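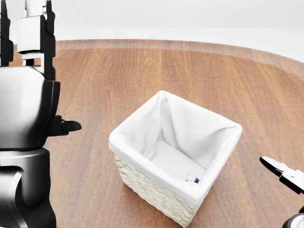

Progress Report to the Famurlow Fund: Review of the Vurnitard Simulation Package
Reporting period ending September

Kident has completed nine of the 12 test tasks agreed for this review. The package is supplied by Lai under a 12-month license, and all work in this period was done in simulation.

The basket task uses two arms and a square wicker basket with a white fabric liner. A small white and blue item rests on the liner, in the front corner, where the folded rim nearly hides it from view. We consider this the hardest starting position in the set and have asked Lai for finer control over how the liner drapes.

Setup instructions were clear, but the section on loading new objects is out of date. Lai has agreed to supply a corrected version.

Spending remains within the approved budget. The three remaining tasks are scheduled for the next period, and no change to the grant terms is requested.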